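Über uns

Wohnen auf Zeit bei Trorkside

Trorkside vermietet möblierte Wohnungen an Menschen, die für einige Wochen oder Monate in einer fremden Stadt arbeiten, studieren oder auf die Fertigstellung ihrer eigenen Wohnung warten. Wir sind kein Hotel und kein Maklerbüro. Die Wohnungen gehören uns oder sind von uns langfristig angemietet, und wer bei uns einzieht, schließt den Vertrag direkt mit uns ab.

Angefangen haben wir mit einem einzigen Haus in Dristholm, einem früheren Schwesternwohnheim mit sehr kleinen Küchen. Heute verwalten wir 102 Wohnungen an zwei Standorten. Das Büro liegt noch immer im Erdgeschoss des ersten Hauses, links neben der Durchfahrt. Das zweite Haus steht in Brostirlow, zehn Gehminuten vom Bahnhof, und wurde vor dem Bezug vollständig neu verkabelt.

Für wen wir vermieten

Die meisten Mieter kommen über ihren Arbeitgeber. Dazu gehören Monteure, Pflegekräfte in der Einarbeitung und Ingenieurinnen mit befristeten Projekten. Im Herbst kommen Studierende dazu, die noch kein Zimmer gefunden haben. Familien nehmen wir auf, wenn eine der größeren Wohnungen frei ist; davon gibt es allerdings nur wenige. Die Mindestmietzeit beträgt vier Wochen.

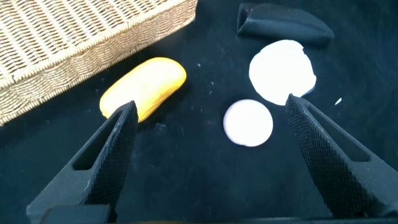

Josée Poirier schrieb uns nach ihrem Auszug, sie habe vor allem den Vertrag geschätzt: zwei Seiten, in denen alles stand, und am Ende keine Rechnung für Dinge, von denen vorher nie die Rede war. Kritisiert hat sie die Waschküche in Dristholm, in der am Wochenende kaum eine Maschine frei sei. Der Hinweis war berechtigt. Wir haben dort seit Februar zwei zusätzliche Geräte stehen, und die Waschzeiten lassen sich jetzt am Aushang im Treppenhaus eintragen.

Was eine Wohnung kostet

Die kleinste Wohnung kostet 600 Euro im Monat, die größte 900 Euro. Strom, Heizung, Wasser und Internet sind enthalten. Die Endreinigung berechnen wir einmalig mit 105 Euro, und zwar unabhängig von der Mietdauer. Eine Kaution erheben wir in Höhe einer Monatsmiete. Sie wird nach der Übergabe abgerechnet und überwiesen, in der Regel innerhalb von zwei Wochen.

Mieterhöhungen während eines laufenden Vertrags gibt es nicht. Wer verlängern möchte, sollte uns das spätestens drei Wochen vor dem Auszugstermin mitteilen. Danach ist die Wohnung oft schon wieder vergeben, besonders in Brostirlow.

Ausstattung 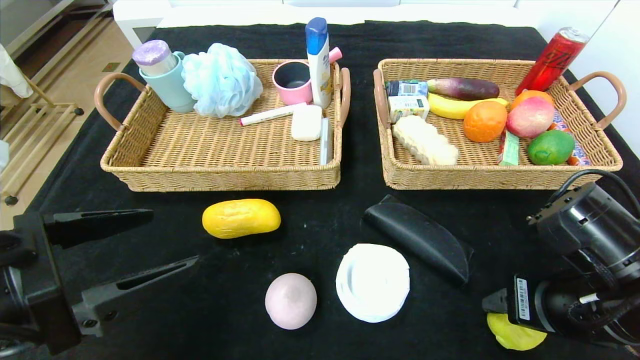
Möbliert heißt bei uns: Bett mit Matratze, Tisch, Stühle, Kleiderschrank, Kochgeschirr und Lampen in jedem Raum. Handtücher und Bettwäsche liegen beim Einzug bereit, Verbrauchsartikel bringen die Mieter selbst mit. Die Bäder in Dristholm sind knapp geschnitten und haben keinen Unterschrank. Für solche Bäder empfehlen wir einen rechteckigen Weidenkorb mit zwei Griffen, in dem Becher, Shampooflasche, Badeschwamm und Tube zusammen Platz finden und der sich mit einem Handgriff wegräumen lässt. Regale dürfen nach Absprache angebracht werden, Bohren in Fliesen ist dagegen nicht erlaubt. Waschmaschinen gibt es nur im Keller.

Die Möbel kaufen wir seit Jahren bei der Tischlerei Medrano, die auch die Reparaturen übernimmt. Das ist in der Anschaffung teurer als Ware aus dem Katalog, aber ein Stuhl mit lockerem Bein wird geleimt und kommt zurück in dieselbe Wohnung. Beim letzten Umbau in Brostirlow hat die Tischlerei außerdem die Küchenzeilen angepasst. Die Arbeitsplatten sind dort nun überall gleich hoch, was vorher nicht der Fall war. Als Nächstes stehen die Wohnungstüren im Altbau an. Einige davon schließen schlecht, und im Winter zieht es durch den Spalt.

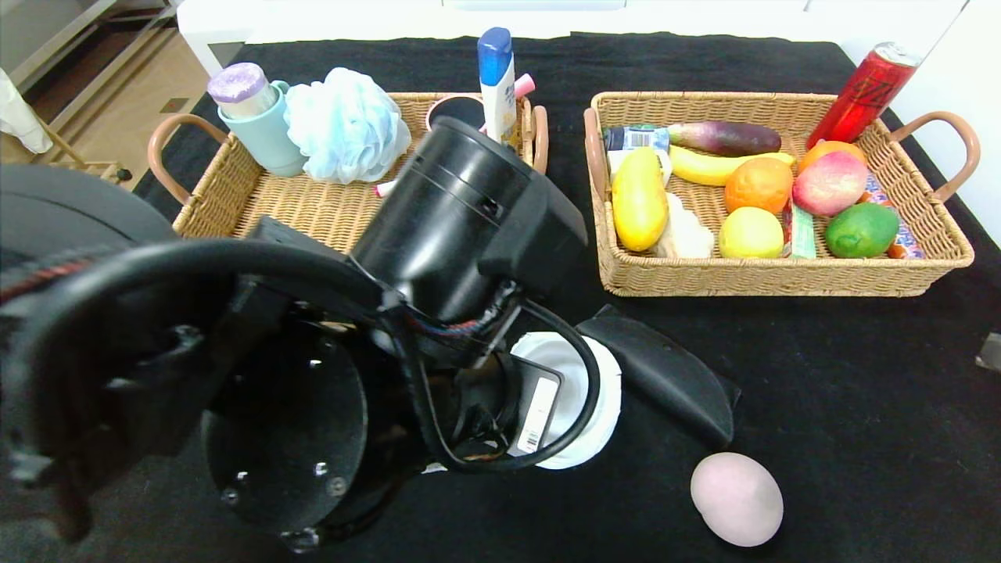 Bis diese Arbeiten erledigt sind, behelfen wir uns mit Dichtungen, die der Hausdienst auf Anfrage einsetzt. Ein Anruf oder eine kurze Nachricht an das Büro genügt. Schäden an Heizung und Wasserleitungen haben immer Vorrang; bei allem anderen nennen wir einen Termin und halten ihn nach Möglichkeit ein.

Besichtigung und Kontakt

Eine Besichtigung ist möglich, aber nicht Pflicht. Viele Mieter wohnen zu weit entfernt und entscheiden nach Grundriss. Den schicken wir mit Maßen, auch für die Fenster, falls jemand eigene Vorhänge mitbringen will.

Das Büro in Dristholm ist montags bis freitags von neun bis sechzehn Uhr besetzt. Schlüssel können außerhalb dieser Zeiten am Tresor neben dem Hintereingang abgeholt werden; den Code erhalten Sie am Tag vor dem Einzug. Haustiere bitte vorher anmelden. Fahrräder gehören in den Hof, nicht in die Durchfahrt.

Stand der Preise und Angaben auf dieser Seite: 26. Okt. 2018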